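Ticket: grey bin, paint flaking onto small items
Opened by: Yuk-lan Choi
Site: Nuniscombe
Status: open
Opened: Jan 4, 2021

Hi Yao-tsung, me again with the bin! I know we said we'd leave it until March, but I'm picking flakes out of the Ridix orders now and I'd love to get it sorted sooner (sorry!!). The white sloping panel at the back is the worst bit. It's chipped all over, and low down there's a whole band where the paint is lifting, white and grey with a reddish brown mixed in. I can't tell if the brown is rust or an old primer, so tell me what you think.

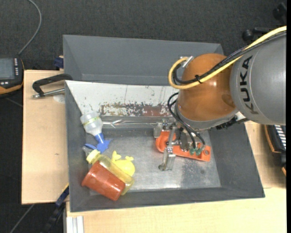 Back panel and bin floor, stock pushed to the left

What I've tried so far:

Wiped the panel down with a damp cloth. More paint came off on the cloth, so I stopped.

Taped over the flaky part with the wide clear tape from Fu. It held for 2 days and then peeled, and took a nice big strip of paint with it. Don't do this.

Vacuumed the floor of the bin. The metal is scuffed but I can live with scuffs. There's a dark smudgy patch toward the right that I haven't managed to shift, and I've been at it with the Rivov cleaner 4 times.

The clear shiny things are the real pain, they show every speck and I end up wiping them one by one before packing. I had 7 sent back in the last batch.

Could we scrape the panel to bare metal, or would you rather swap it? Rivov quoted me 65 dollars for a new one, cut to size. I'm happy to do the scraping myself if you can lend me the good scraper.

Yuk-lan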